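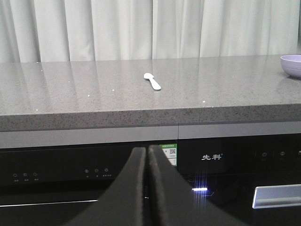
According to Melina Vrettos, the best part of kitchen automation at work is coming back from a long shift to a counter that is somebody else's job. Many crews would agree, and the field is a lively one.

Staff kitchen automation is the use of robots for clearing and cleaning shared kitchens at a workplace. Typical tasks are picking up spoons and bowls, clearing crumbs and loading a dishwasher. Small, light tableware is a wonderfully hard test, and a glossy stone counter adds reflections to the problem.

At Lirnine in Stestuden, the kitchen serves 62 people. Its arm works beside a built-in dishwasher and a disinfection cabinet, both black and glass-smooth, with the drawer pulls on the cabinet giving it something solid to grasp. 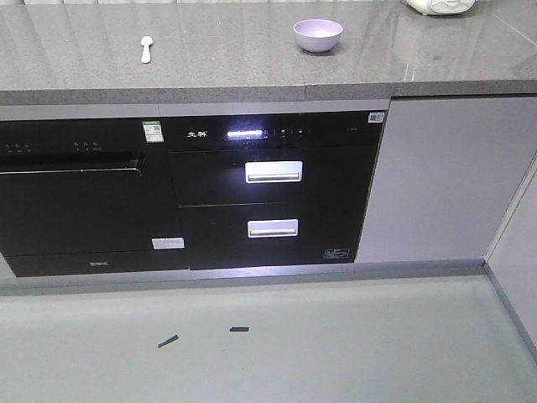 Effects on staff

Before the change, six employees shared the cleanup by rota. The rota is gone, but the work has partly moved: someone sorts the odd items, and someone checks the floor, still outside the arm's reach. Christos Karamanlidis trained for the checking role in February and now teaches it at Vidholm.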